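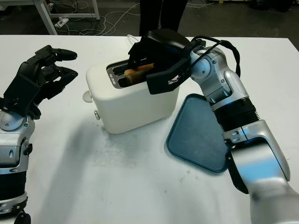
Magazin > Technik > Robotik > Software

»Die Planung war nie unser Engpass«

Bei Driteo entsteht die Steuerungssoftware Hotari, die zweiarmige Roboter durch Aufgaben aus der Küche führt. Der Leiter der Softwareentwicklung hat sein Büro in Kultville neben dem Labor. Wer mit ihm über Toast spricht, ist schnell bei Zeitstempeln.

»Ein Toaster ist für uns ein Testfall mit engem Schlitz«, sagt er. Die Scheibe verformt sich, sie krümelt, und die Greifkraft muss während der Bewegung nachgeregelt werden. Hotari trennt deshalb zwei Ebenen: Ein Planer legt die Bahn bis kurz über den Schlitz fest, danach übernimmt ein Regler, der nur noch auf Kamerabild und Gelenkmomente reagiert. »Die Übergabe zwischen den beiden hat uns drei Monate gekostet.«

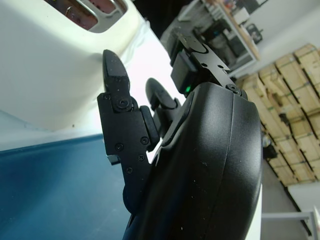

Schwierig sei vor allem die Wahrnehmung aus der Nähe. Glänzende Oberflächen liefern schlechte Tiefenwerte, und die eigenen Finger verdecken oft genau die Kante, die man braucht. Das Team rechnet den Greifer inzwischen aus dem Bild heraus, bevor die Lage des Schlitzes geschätzt wird. »Vorher hat das System gelegentlich die Fingerspitze für ein Objekt gehalten und ist ihr ausgewichen«, sagt er.

Für die Auswertung nutzt Driteo das Werkzeug Goel, eine Eigenentwicklung. Es spielt Kamerabilder und Gelenkdaten synchron ab und markiert Stellen, an denen Plan und Bewegung auseinanderlaufen. Von den Abbrüchen im Juni gingen 78 Prozent auf falsch zugeordnete Zeitstempel zurück.
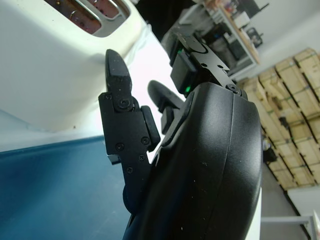
»Das war unangenehm, weil wir lange am Regler gesucht hatten«, sagt er. Seitdem prüft Goel die Uhren aller Sensoren vor jedem Lauf – weicht eine um mehr als 2 Millisekunden ab, startet der Arm nicht.

Als Nächstes soll Hotari mit Geräten zurechtkommen, die im Training nicht vorkamen. Einen Termin dafür nennt er nicht. Zuerst müsse die Schnittstelle zum Planer neu geschrieben werden, daran arbeiten derzeit zwei Leute.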